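Section 4. Laying Out and Sorting the Foam Letters

Before you start: clear the table, wipe it down, let it dry. Crumbs stick to foam. Sterby letters are lowercase only, the capitals come in the Furstead box and are a different thickness. Don't mix them.

1. Tip the bag out gently. Don't shake, the thin strokes tear.

2. Turn every letter face up and flat. Watch n and u, also b, d, p, q. If in doubt check the card in the lid.

3. Spread them out. Leave a hand's width between letters so small fingers can get hold of one without dragging the rest.

4. Pull out the vowels first. Set them toward the back of the table, consonants nearer the front.

NOTE: Foam goes soft in direct sun. Move the table or pull the blind if your working by a window. 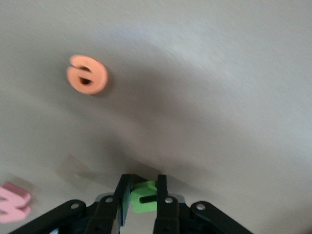
5. Press out any bits still stuck in the holes of a, e, o and so on. Use a fingertip, not a pencil. Bits go straight in the trash.

6. Check edges. Light nicks are fine. A letter torn more than halfway through gets replaced, order code 914.

7. Call a letter, child finds it, child hands it over. Stop at 15 minutes even if its going well.

CAUTION: Choking hazard. Not for children under 3. Loose centers and torn ends are small enough to swallow.

CAUTION: No hot water, no dishwasher, no bleach. Lukewarm water and a drop of dish soap, rinse, lay flat on a towel overnight.

Putting away

8. Letters back in the bag flat, w and m on top so they don't fold.

9. Squeeze air out, close zipper. Box on its side, nothing heavy on it.

Missing letters: see page 13. Wrong color in a refill pack is not a fault, refills come as they come.

Section revised Thu 14 July, A.-A. Chisholm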